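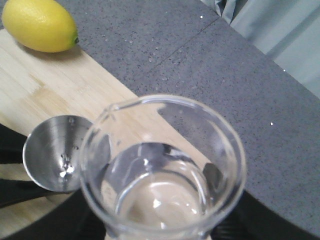
# Recording a Live Set in a Small Room: Project Report

Our project was a five-song recording of Gridis, a student trio with guitar, bass and drums. The plan was to track the whole band live in one room, mix the songs, and compare the result with the demos the band had already made one instrument at a time.

## Background

The demos were recorded to a click, drums last. The band felt they sounded stiff, mainly on "Farouk," where the chorus is meant to speed up a little. We wanted to know if playing together would fix this, and how much bleed between microphones we could live with. 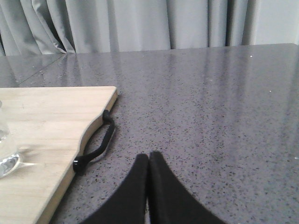 Room treatment took up most of the first session. The practice room at Flornomon has bare painted walls, and the snare rang badly in early tests. We looked at foam panels but could not attach anything to the walls. Fabric was the other choice, and a light gray curtain hanging in soft vertical folds, with plenty of pleats, is the sort of thing we were after, as flat cloth did very little for the snare. We hung ours on stands behind the kit and left a gap between the cloth and the wall.

## Method

- Kick, snare and two overheads on drums
- Bass straight into the interface
- Guitar amp turned away from the kit, one microphone close to the speaker
- Vocals added later, except on "Grikinero"

Each song got up to 5 takes. We used no click. The singer wanted to keep the live vocal on "Grikinero," so we put a low-cut filter at 100 Hz on that track and accepted the cymbals in it.

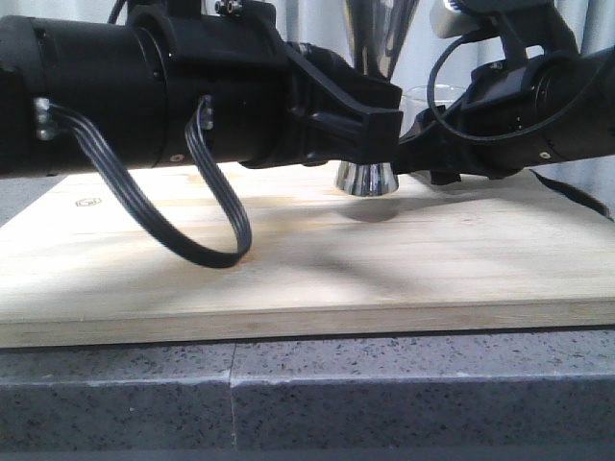
That choice limited the mix more than we expected. Any high end added to the voice also lifted the crash, and we ended up turning the overheads down in both verses. On the other four songs the vocal was easy to place.

## Results

The chorus of "Farouk" speeds up the way the band wanted. "Grikinero" has the best performance and the weakest drum sound. Guitar bleed in the overheads was lower than we feared - moving the amp helped more than the curtain did. One take was lost when the drive filled up.
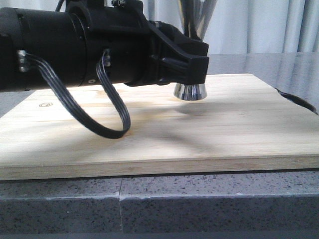

*Last changed: July 20, 2022*

## What we would change

We spent 15 minutes on tuning the drums and should have spent longer. The floor tom is flat on two songs and could not be fixed in the mix. We would also record a spare vocal for "Grikinero" on the same day, with the same microphone.

The rough mixes and session notes are in the shared folder under project 1431. The final mixes still need fades on two songs.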